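## ティルスカ短編映画祭の「半分は女性監督」という約束について

**minato_no_inu**　8:40

はじめまして。日本語は大人になってから勉強しましたので、変なところがあったらすみません。前に別の板で映画祭の話をしていた方たちがここにもいらっしゃると聞いて、書いています。

五月にあるティルスカの短編映画祭が、今年から「入選作品の半分を女性監督の作品にする」と発表しました。ディレクターのアルド・ザネッティ(Aldo Zanetti)さんが開会の記者会見で読んだ文章を、私は二回読みました。みなさんの意見を聞きたいです。 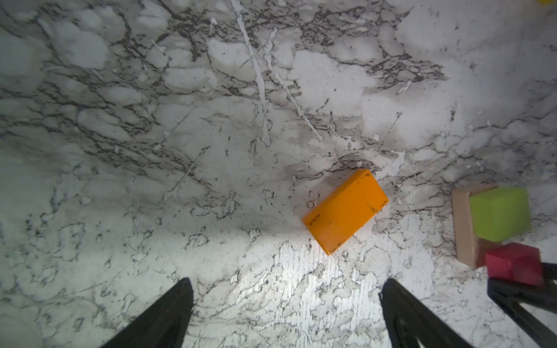
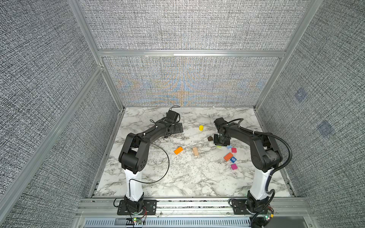 私の気持ちは、賛成が六、心配が四くらいです。

応募は544本で、コンペに入るのは12本だそうです。つまり六本が女性監督という計算になります。私はスティドトンの小さい上映会を手伝ったことがありますが、そのときは男性の作品ばかりになってしまい、後で見に来た人に言われるまで、だれも気がつきませんでした。ですから、最初に数字を決めておくという考えはよく分かります。

心配のほうは、発表の中に「お金」の話がひとつもなかったことです。短編を作っている女性の友人たちが困っているのは、選ばれるかどうかより前のところです。子どもを預ける場所、交通費、撮影の日に仕事を休めるか、そういうことです。入り口の数字だけを変えて、その手前の道が前と同じなら、何年か後に「応募が足りないから仕方がない」と言われるのではないかと思います。

長くなりました。反対の方の意見も読みたいです。

---

**kagetora77**　9:15

反対の方です。呼ばれた気がしたので。

半分と決めるのは結局「性別を見て選びます」と宣言しているのと同じだと思う。入選した女性監督が「枠で入った」と言われるの、本人がいちばん嫌でしょう。名前を隠して審査すればいいだけの話じゃないですか。オーケストラの採用でカーテンを使う話は有名だし。

---

**minato_no_inu**　9:52

kagetora77さん、返信をありがとうございます。

名前を隠す審査は私もよい方法だと思います。ただ、短編映画では完全に隠すことが難しいと思います。クレジットを切っても、監督が自分で出演している作品がありますし、ドキュメンタリーなら声が入っています。ティルスカのような小さい映画祭では、審査員が制作の途中で相談を受けていることもめずらしくないです。

それから、「枠で入ったと言われる」という点ですが、言うのはだれでしょうか。言う人のほうの問題を、入選した人が引き受けるのは少し変だと私は感じます。

---

**こうめ**　10:08

横から失礼します。去年の選考の下読みをやっていました(ティルスカではなく、もっと小さいところです)。

下読みの段階では名前を伏せていましたが、最終の会議では全員の名前が出ていました。で、最後に残った数本で意見が割れたときに何が起きるかというと、「この監督は次も期待できる」という話になるんです。次も期待できる、と言われるのは前にも入選した人なんですよね。そうなると前の年までの偏りがそのまま続きます。

匿名にするなら最後の最後までやらないと効果は薄いと思います。

---

**kagetora77**　10:20

>>こうめさん
それは匿名が悪いんじゃなくて中途半端にやったのが悪いのでは。最後まで匿名でやればいい。

---

**こうめ**　10:31

やりたかったですよ。でも最終候補の監督に「舞台挨拶に来られますか」と先に聞くので、その時点で事務局にはばれてるんです。来られる人が優先されるし。そして来られない人は、小さい子がいる人が多かった。

うちの場合は、です。他は知りません。

---

**白い自転車**　11:47

こうめさんの話、すごく分かります。私は自分が監督側で、下の子が一歳のときに地方の映画祭に入選して、行けませんでした。賞の対象は「監督が会期中に滞在していること」が条件だったので、上映はされたけど審査からは外れました。応募要項の下のほうに小さい字で書いてあって、出すときは見落としていたんです(これは私が悪い)。

あのとき託児があったら行ったかというと、片道六時間だったので微妙ですけど、でも、選択肢としてあるかないかは全然違うんですよね……。

ティルスカは託児あるんでしょうか？公式に見当たらなくて。

---

**minato_no_inu**　12:30

白い自転車さん、大切な経験を書いてくださって、ありがとうございます。

託児について、事務局にメールで質問しました。昼休みに返事が来ましたので、許可を取って要点だけ書きます。

- 会場の隣のベヴァン会館(Bevan)の一階に部屋を用意する予定
- 一回の利用料は5ユーロ
- 利用できるのは招待された監督とスタッフだけで、一般の観客は対象外
- 夜の上映の時間は開いていない

最後の点が残念です。コンペの上映はほとんど夜だからです。私はそのことをもう一度書いて送りました。

---

**kagetora77**　12:44

そこは同意する。夜開いてない託児は意味がない。

というか、そういう具体的なところを先に整えてから数字を出すべきで、順番が逆なんですよ。数字は宣伝になるけど託児は宣伝にならないから。

---

**ゆでたまご係**　13:10

順番が逆っていうけど、数字を先に出したからこうやってみんな託児の話をしてるのでは？発表がなかったらminatoさんもメールしてないでしょ。

---

**kagetora77**　13:16

それは後付けだと思う

---

**ゆでたまご係**　13:19

後付けでもいいじゃん、夜の託児が開くなら

---

**minato_no_inu**　14:05

お二人とも、けんかにならないようにお願いします(けんかではないかもしれませんが、文字だけですと私には少し難しいです)。

ゆでたまご係さんが書いたように、私がメールをしたきっかけは発表でした。これは事実です。しかし、kagetora77さんの「宣伝になるものから先に出す」という見方も、外れていないと思います。記者会見の文章では、「半分」という言葉が七回出てきますが、「予算」は一回も出てきません。

もう一つ、書き忘れたことがあります。今年の審査員長はメイニル・ダヴィス(Meinir Dafis)さんです。ダヴィスさんは会見の後の質問で、「半分という数字は三年たったら見直す」と話していました。ザネッティさんの文章のほうには、三年という言葉がありません。どちらが正しいのか、私は分かりません。

---

**はりねずみ通信**　15:22

会見の配信を見てた者です。ダヴィスさんが「三年」と言ったとき、隣でザネッティさんがメモを見直してたので、たぶん事前に揃えてなかったんだと思います。推測ですが。

個人的にはダヴィスさんの言い方のほうが好きでした。期限があると、終わったときに何を測るのか決めないといけなくなる。入選の割合なのか、応募の割合なのか、二作目を撮れた人の割合なのか。最後のが一番大事だと思うけど、一番測りにくい。

---

**こうめ**　15:40

二作目！本当にそれです。

一作目は学校の機材や友達の協力で撮れるんですよ。二作目からお金がかかる。グラレル基金(Gralel)の助成も、二作目以降は自己負担の証明が要るから、貯金のある人しか出せない形になってます。

---

**白い自転車**　16:02

グラレル出しました、落ちました笑

自己負担の証明、夫の口座ではだめと言われました。制作の口座が私名義である必要があって、それは理屈としては分かるんですが、育休中で私の収入がない時期だったので、じゃあどうすれば？となりました。窓口の方はとても親切で、だからよけいに怒れなくて。

---

**kagetora77**　16:15

それはひどい。男女関係なく、収入が途切れてる人間は全員はじかれる制度ってことだよね。

自分が言いたいのはそういうことで、性別で分けるより、こういう条件を直したほうが結果として女性も増えるし、介護で休んでる男も助かる。枠を作ると、条件のほうは直さなくていいことになってしまいそうで、それがいやなんです。

---

**minato_no_inu**　17:33

kagetora77さんの今の書き込みを読んで、最初よりも意見が近いと思いました。介護のことは私は考えていませんでした。

ただ、「結果として増える」という部分は、まだ賛成できません。条件を直しても、こうめさんが書いた「次も期待できる」という話は最終会議に残ります。それは条件ではなく習慣ですから、条件を直しても消えないと思います。私の国の映画学校では、入学する学生は女性のほうが多い年もありましたが、長編を撮るところまで行った人の中では少なかったです。規則の上では、だれも止められていませんでした。

ですから私は、両方を同時にしてほしいです。欲張りな答えですみません。

---

**通りすがりの映写**　18:50

現場の人間から一言。ティルスカの第二会場は100席です。去年、女性監督特集はずっと第二でした。コンペに六本入れても、上映時間が平日の昼で第二会場だったら客は来ません。見るべきなのはタイムテーブルですよ。

---

**はりねずみ通信**　19:04

>>通りすがりの映写さん
これは盲点だった。タイムテーブルはもう出てるんですか？

---

**通りすがりの映写**　19:11

まだ。例年どおりなら開幕の二週間前。問い合わせるなら出る前のほうがいい。出てからだと映写の割り当てが決まってしまうので動かせないです（動かすのは私たちなので、できれば勘弁してほしい）

---

**ゆでたまご係**　19:30

じゃあ要望をまとめて送りません？夜の託児、会場の割り当て、あと滞在条件。白い自転車さんが外された例のやつ、ティルスカにもあるのかな。

---

**minato_no_inu**　20:18

要項を読みました。ティルスカにもあります。「監督または代理人が授賞式に出席すること」と書いてあります。代理人でもよいので、白い自転車さんの場合よりは少しやさしいですが、代理人の交通費は出ません。監督本人の分は出ます。

要望の文章を書いてみました。私の日本語が失礼になっていないか、見ていただけますか。事務局には日本語の担当の方がいますので、日本語のまま送るつもりです。

> ティルスカ短編映画祭事務局　御中
>
> 今年の入選作品に関するご発表を拝見し、応募者、観客、上映にかかわる者として、次のことをお願いしたく、ご連絡いたします。
>
> 一、託児室を夜の上映の時間にも開けてください。
>
> 二、コンペ作品の会場と時間を決めるとき、女性監督の作品が第二会場や昼の時間に集まらないように確認してください。
>
> 三、授賞式に監督が出席できないとき、代理人の交通費も監督と同じように負担してください。
>
> 四、入選だけでなく、応募した人の男女の割合を毎年公表してください。
>
> 五、「三年後の見直し」があるのかどうか、あるのでしたら何を基準にするのか、教えてください。

---

**こうめ**　20:35

丁寧だと思います！「開けてください」は「開けていただけないでしょうか」くらいにすると柔らかいかも。でも今のままでも失礼ではないです。

四の「男女の割合」は、どちらとも答えたくない人もいるので、「応募者の性別の内訳(回答は任意)」にするのはどうですか。うちの下読みのときに応募フォームで揉めたところなので。

---

**kagetora77**　20:41

一、三、五は名前を貸す。二は「女性監督の作品が」を「特定の監督の作品が」にしてくれたら貸す。四は任意ならまあいい。

---

**通りすがりの映写**　20:49

二をぼかしたら意味なくなりますよ。去年偏ってたのは女性監督の作品なんだから、そう書かないと事務局は「偏ってません」で終わりです。

---

**kagetora77**　20:57

うーん。去年の割り当て表ってどこかで見られる？見て納得したら原文のままでいい。

---

**通りすがりの映写**　21:06

公式のアーカイブに残ってます。PDFの四ページ目。第二会場の欄だけ見れば十分です。

---

**minato_no_inu**　21:25

こうめさん、ありがとうございます。四はそのとおりに直します。性別の欄について、私の考えが足りませんでした。一から三までは、「いただけないでしょうか」にします。三回続きますが、日本語として重くないでしょうか。

二はkagetora77さんが表をご覧になるまで、そのままにして待ちます。

---

**白い自転車**　21:48

私も名前を出します。監督名でいいですか、それとも本名のほうがいいんでしょうか。

三回続いても大丈夫ですよ。私は役所に出す書類で五回続けたことがあります。

---

**kagetora77**　22:12

見た。女性監督の作品は全部第二だった。コンペの分まで第二なのは知らなかった。

二は原文のままでいいです。枠に反対なのは変わらないけど、そこは要望書に入ってないから問題ない。

---

**minato_no_inu**　22:30

見てくださって、ありがとうございます。名前は監督名でも本名でもよいと思いますが、念のため事務局に確認します。ユーザー名だけでは受け取ってもらえないかもしれません。

明日の12時まで直すところを待って、その後で送ります。漢字の間違いがありましたら、小さいことでも教えてください。

---

**ゆでたまご係**　22:34

「御中」の前のスペース、全角になってるけどそのままでいいと思う。おやすみなさい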